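绿床单

一、我怎么会去夹裤子

我的洗衣店关门是在三月，房东要把整条巷子的门脸收回去，说是统一改造，改成什么样他也说不清楚，反正押金退得倒是爽快。我把熨台卖给了隔壁做窗帘的老田，衣架分给了几家老主顾，剩下一台包装机谁都不肯要，只好堆在我家阳台上，后来我女儿在上面养了一盆薄荷，长得比什么都好。

女儿看我在家里闲得把抹布都叠成四方块，码在抽屉里，叠完了又拆开再叠，就说妈你去她同学那里上班吧，人家正找会叠衣服的人。我说叠衣服还要找人？她说要的，给机器叠。我当时理解成是给机器穿衣服，心里还想，那得量尺寸。

那地方叫Culstead，在一座旧印刷厂的二楼，楼梯间里到现在还有油墨味，下雨天尤其重，我倒挺喜欢闻，跟我店里干洗溶剂的味道是两回事，可是都让人觉得有活儿在干。面试我的人叫Rami Khasawneh，个子很高，中文说得比我女婿还顺，就是“床单”两个字总说成“床丹”，我纠正过几回，后来不纠正了，听惯了也觉得挺好听。他不问我学历，拿出一件皱巴巴的衬衫往桌上一放，说，阿姨，您叠一下，慢一点。我就叠了。他看完又让我叠一遍，这一遍他拿手机拍我的手指头，拍得非常近，我一边叠一边后悔早上没剪指甲。

他说，您知不知道您每次拎起来之前，食指先要在布上蹭一下？

我做了大半辈子衣服活儿，真不知道。

二、两副爪子

所谓给机器叠，其实是人拿着夹爪叠。夹爪一左一右，白的壳子，黑的爪，手握在后头一捏，前头就合上，机器将来照着这些动作去学。头一个星期我难受得很，好比人家让你戴着棉手套去穿针。我这双手摸料子是不用眼睛的，棉的涤的混了多少，捻一下心里就有数，现在隔着那么长一截硬东西，捻什么都是一个味儿。有天晚上回家剥蒜，我竟然拿筷子去夹，夹了半天，我女儿站在厨房门口看着，没敢笑。

后来也就慢慢惯了。惯了以后我发现这东西也有脾气，同样的壳子，换一副爪尖，就像换了一个人。Rami要我试的正是这个。一副爪尖是Joso家做的，硬一些，咬口齐，捏下去干脆，夹牛仔料特别有劲；一副是Saber家的，软一些，捏到底的时候还有一点余地往里陷，夹薄料子不留印。两家都想把东西卖给Culstead，Culstead又要拿去给一个叫Stisport的客户做活儿，Stisport是做运动服的，仓库里退货堆成山，全是拆开了试过又塞回来的裤子，得重新叠好才能再卖。

Rami定的办法很简单，Joso叠100件，Saber叠100件，加起来200件，料子、次序都一样，叠坏了不许重来，照实记。谁掉得少，谁夹得准，谁就进下一轮。他把表格打印出来夹在一块板子上，怕我嫌麻烦，只留了五栏，我说五栏我也嫌麻烦，他就笑，说那您嘴里喊，我来写。

跟我搭伙的还有一个小伙子，姓祝，刚毕业，什么都好，就是相信数据。他说阿姨，您对哪副爪子有偏心，最好别说出来，说出来我们就都受影响了。我说我没偏心。他说每个人都有偏心。我想了想，这话也没错，我年轻时候用过的剪刀，牌子再好的，拿在手里不对，就是不爱用。可我还是嘴硬，说等叠完了你看结果。

三、床单上

开始那天我特意穿了一双平底鞋。屋里地面是灰的，磨得发亮，走快了鞋底会吱一声，小祝说收声音的时候不能吱，其实那天根本不收声音，他就是爱操心。洗衣机在对面，白的，黑面板，圆门，我每次抬头都看得见它，心里觉得亲，好歹是个熟人。别的东西，什么带线的、带底座的，我到现在也叫不全名字，只认得桌子上那台笔记本电脑，因为小祝的午饭总放在它旁边。

我用的那把左手，壳子上贴着黄标签，写着kit 20左。我管它叫二十左，叫着叫着大家都跟着叫，Rami打电话跟别人讲事情，叽里咕噜一串外国话里头突然蹦出一句“二十左”，我在边上听了乐半天。二十左有一个小毛病，捏到一半的地方会紧那么一下，像老门轴里进了沙子。小祝说这在误差范围里，我说你来捏捏看，他捏了，说没感觉。这就没办法了，有些东西得捏上几百遍才会跟你说话。

铺底的是一大块灰绿的布，像我外婆家晒在竹竿上的那种绿，铺得再平，当中总还有几道浅浅的褶子，随它去。我的规矩是，底布有褶可以，上头的活儿不能有。Rami问为什么，我说您吃面的时候桌子有道缝没关系，碗里有道缝就不行了，他想了一会儿，很郑重地把这句话也记到板子上去了，后来表格交上去，客户那边还专门来问碗是什么意思。

轮到深蓝的那一件，是我最上心的。深颜色的料子最会骗人，哪里起了拱、哪里歪了半寸，灯下看不出来，叠好一翻面全露馅。我把两头都咬住，左边一捏，二十左照例紧了那么一下，绿灯亮着，右边也跟着合上，然后我就停在那里没动。小祝说阿姨，可以往前送了。我说等等。他又说，时间也要算的。我说你让我等等，我听一听。
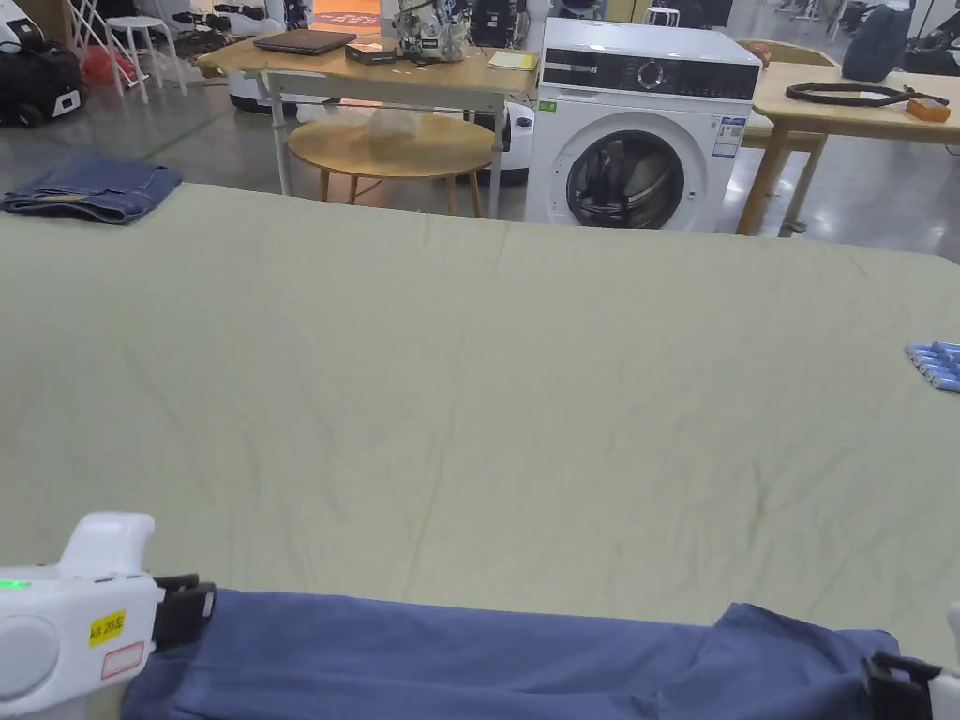

四、我听见的

我说听，小祝以为我耳朵里有什么，凑过来也跟着听，屋里静得只剩下楼下送水的三轮车在倒车。我没法跟他讲明白。布被夹住以后，两头一绷，它会有一股往回缩的劲儿，劲儿顺着爪子一直传到手心里，很小，比脉搏还小。棉的缩得老实，带弹力的缩得滑头，你以为抓住了，它在爪尖底下悄悄往外溜。我年轻时跟师傅学熨裤线，师傅姓葛，一个很凶的老太太，她把我的手按在料子上，说别看，等它自己说。我等了一下午，料子什么都没说，倒是挨了一下尺子。

那天它说了。它说左边咬得浅。

我松开左手重新咬了一口，往里多吃了一点，再绷，那股滑头劲儿没有了。我这才往前送，对折，放下，退出来。小祝在板子上打了一个勾，又在旁边打了一个问号，说重新夹了一次，这个按规矩算不算掉？

两个人就为这个吵了起来。说吵也不算吵，他不会吵架，一急就去翻规则，规则是他自己写的，翻出来还念给我听，说“夹持中断视为一次失败”。我说我没有中断，我是改主意了。他说机器分不清中断和改主意。我说那它更得学，它连改主意都不会，将来人家退回来一条裤子，裤腰里还别着个发卡，它也那么直愣愣地夹下去？

Rami从走廊那头端着茶过来，听了一会儿，问我，阿姨，用Joso那副的时候，您改过主意吗？

我愣了一下。那一百件我是前两天叠完的，叠得飞快，小祝的表上一溜儿全是勾，好看得很。我仔细回想，真的一回都没改过。我老老实实跟他说，没有，那副太硬了，料子说什么我听不见，就只管往前叠。

他把茶放下，茶都没喝，去把那一百件从架子上全抱了下来。

五、翻面

一件一件翻过来看，看到天黑。浅颜色的都还行，牛仔的最好，比我手叠的还挺括，这一点我得替Joso说句公道话，他们家的爪子夹厚料是真的漂亮。可是深色带弹力的那些，翻过来，十件里头总有那么几件，边上有一道拧，很轻，像人睡觉压出来的枕头印。板子上全是勾。小祝蹲在那儿一件件看，半天没有出声，我怕他难过，去给他泡了一杯他爱喝的那个麦片，泡稠了，他也喝了。

软件里那个计数的格子只有三位，之前谁拿着爪子试着玩，玩到999就不动了，也没人去清它。小祝那天晚上把它清了零，坐在那里重新写规则，写到很晚，加了一条，叫“主动重夹”，不算失败，单记一栏。表格于是变成了六栏。我说你看，我早就说嫌麻烦。他说阿姨对不起。我说我跟你开玩笑呢，你这孩子。

我女儿在电话里问我什么时候回去，锅里的汤热了两遍了。我说快了，正翻裤子呢。她说翻什么裤子。我说跟你讲不清楚，汤你先喝，给我留个鸡腿。

回去的公交车上，我两只手放在膝盖上，还是一捏一捏的，旁边一个抱小孩的年轻妈妈看了我一眼，往里挪了挪。小孩倒是高兴，伸出手也跟着我一捏一捏，我们俩就这么捏了好几站路，到站了他还不肯松。

六、二十左

结果是写成一份报告送出去的，封面上的日期是07/04/2018，我也分到一份，跟户口本放在一起。报告里说得很客气，厚料用Joso，薄料和弹力料用Saber，两家都有份，两家大概都不太满意。Stisport来了两个人看，一男一女，都穿自己家的运动鞋，女的那位摸了摸叠好的裤子，也是先用食指蹭了一下再拎起来，我一看就知道她以前在柜台上站过，一问，果然站过六年，我俩就在那儿聊了半天羊毛衫怎么去球，把看演示的事情都耽误了。

倒是二十左，我没想到它后来会有事。Joso的人来回收样品，顺便把所有壳子都检修了一遍，说这一把里头的轴有点磨损，捏到中间会发紧，问我们怎么不早报。小祝看看我，我看看小祝。人家手脚很麻利，拆开，换了一根轴，擦干净，黄标签也没给撕掉，原样还给我们了。

修好以后顺滑得很，从头捏到底，一点沙子都没有。人人都说好用。我用了三天，三天里头叠什么都觉得少了半拍，以前是它紧那一下，我心里跟着数一下，正好够我听见料子说话。现在它一滑就过去了，我得自己在那个地方停住。头一天总是忘，忘了就叠歪，小祝在“主动重夹”那一栏里给我画了好多个正字。

我去跟Rami说，能不能把那根旧的轴要回来。他说要回来做什么，坏的呀。我说坏是坏，可我那些活儿都是跟它一块儿做出来的，机器要是照着我学，学的也是有那么一下的我。他坐在椅子上转了半圈，又转回来，说这个问题他得想想。过了两天，他拿了一个小塑料袋来给我，里头就是那根轴，比牙签粗不了多少，发乌，中间磨亮了一小段。他说写信要的，对方还以为我们要投诉，回得特别快。

轴最后还是没装回去，装回去也不像话，别人还要用呢。我把它别在围裙口袋的边上，跟以前别划粉的位置一样。干活的时候，捏到半道，我就自己在心里紧它一下。Rami后来让小祝把我停的那一下也记进去，说要看看机器学了以后会不会也停。小祝说停多久算停呢，得有个标准。我说你别问我，你问裤子去。

今天又来了一批新货，还是Stisport的，有一件短袖的领子里塞着张超市小票，买的是鸡蛋和一把葱。小祝问我要不要先拿出来再夹。我说先别动，你让我看看这葱多少钱一斤。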